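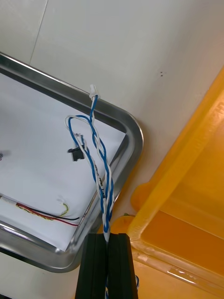

Derkden Gradebook Module
Standards-based reporting for secondary schools

The Derkden Gradebook Module records student progress by standard instead of by assignment. Each entry carries a standard code, a proficiency level and a date. The reported level for a standard is calculated from these entries using the rule set by the school.

Calculation rules
Most recent, highest, mean and decaying average are supported. The rule can be set for the whole school or by department. Teachers may override a calculated level; the override is logged with initials and a comment. 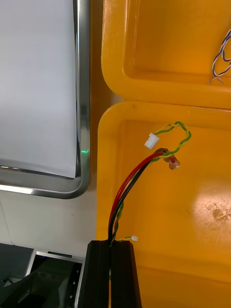 Scales
A scale may have from 2 to 8 levels. Labels and cut points are editable until the first report is issued, after which the scale is locked for the term. Half levels are off by default.

Capacity
Up to 99 standards per course. Courses that need more should be split into linked sections, which report as a single line on the transcript.

Transcripts and conversion
A conversion table maps proficiency levels to letter grades or grade points for college applications. The table is printed on the back of the transcript. Schools that do not issue letter grades can leave the table blank.

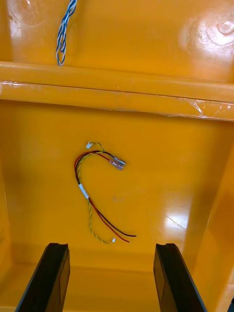
Data exchange
Rosters are imported from the Welmont student information system or from a CSV file. Grade export uses the same column order as the import. Attendance is not included; it is handled by the Nelel module, sold separately.

Licensing
Licensed per school site, including all teacher accounts. Family view accounts are free. Orders placed by the end of February are set up before spring reports.

Documentation
Administrator guide: Syafiqah Saragih
Conversion table worksheets: Haziq Nair

Related items
Nelel Attendance Module
Welmont Roster Connector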